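Piklow course notes, unit 4: camera frames and the tilted view

These notes go with the practical in the Pasisa simulator. Have the unit 3 notes open as well, as the transform notation is the same.

4.1 Which frame are we in?

Every point your software handles belongs to a frame. The main ones in this unit are the world frame, the base frame, the body camera frame and the gripper camera frame. A set of numbers with no frame name attached is no use to the planner. In your code, put the frame name in the variable name.

4.2 Level is a property of the world

A common mistake is to take "up" in the image as up in the room. The camera is fixed to a link, and the link can be at any angle. If your detector was trained on upright kitchens, its scores may drop when the view is rolled. Look at the window in each view before you start on the exercise.

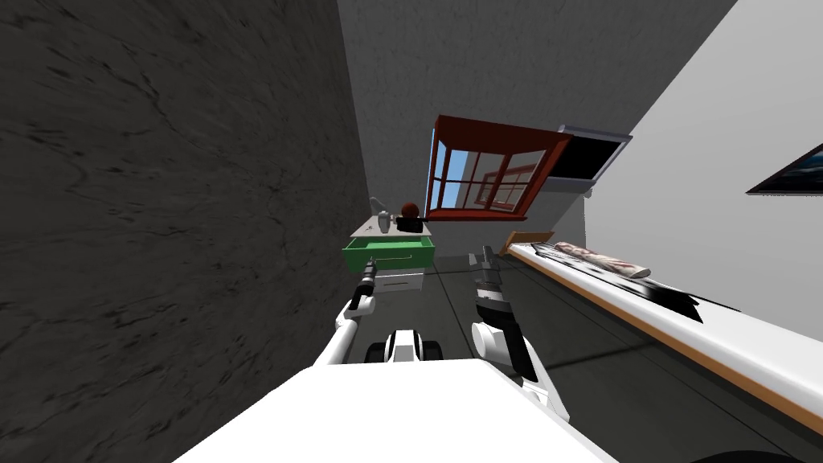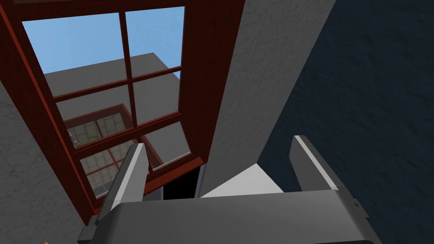 Simulated views of the same room, two with both arms in view and two from close behind a gripper.
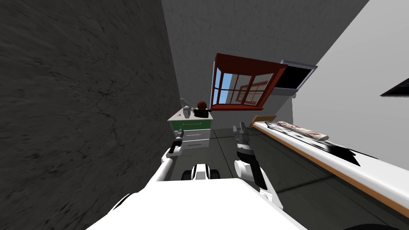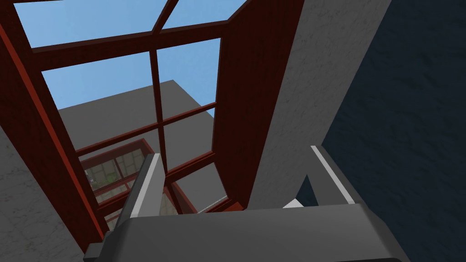
The usual fix is to read the camera pose from the kinematic chain, find the direction of gravity in the camera frame, and rotate the image by the roll angle before it goes to the detector. Boxes found in the rotated image must be rotated back before you use the depth values. Students often forget the second step, and the target then lands beside the object.

Roll correction does not deal with pitch. A camera that looks steeply upwards still gives converging verticals after the roll has been removed.

4.3 Exercise

Load the Kozłowski log, which has 228 steps. For each step, compute the roll of both cameras and plot it against time. Mark every step where the roll is over 30 degrees. Run the Arkton detector with and without correction on the marked steps only.

Hand in the plot, your code and a short note on step 9, where the two cameras disagree most. Use degrees in the plot and radians in the code.

Reading for next time: unit 5, sections 1 and 2.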